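Hultalmont Tenant Repair Fund
Progress report to the Plattner Trust, 16th April

Work under the second year of the grant is on schedule. We have closed 644 repair requests, most of them leaks, door locks and failed heating controls. Another 32 are open. Nine of those are waiting on parts from Davix, which changed its ordering system in the winter and has been slow to confirm delivery dates.

The tool and cleaning supply library at the Sevora Street office is now open two evenings a week. Tenants can borrow basic items for small jobs and for cleaning up after a repair visit. Borrowing was slow at first and picked up once we put a notice in with the rent statements.
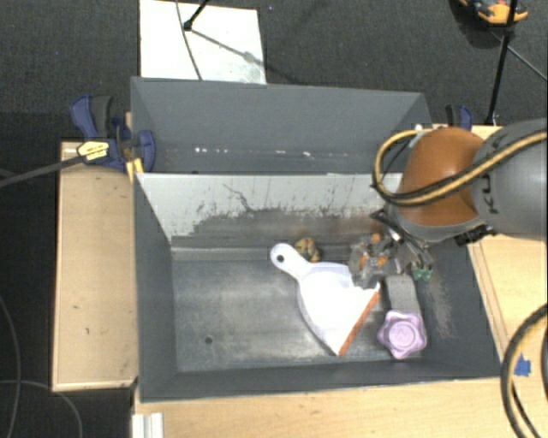

Spending is slightly under budget. The main saving was in contractor call-out fees, where we now group visits by building. We would like to move $1,596 of this to the damp survey — the first two buildings showed more trouble behind the bathroom walls than we had planned for. A revised budget sheet is attached for your approval.

Staffing has been steady apart from one gap. The evening phone line was not covered for part of the winter, and some tenants waited too long for a call back. Tamsin Halvorsen has taken over the rota and the line is fully covered again.

Before August we plan to finish the damp survey, replace the stairwell lights in the north block and send the yearly tenant survey in large print as well as standard. We still need a decision from you on whether window repairs can be charged to this grant or should wait for the next one.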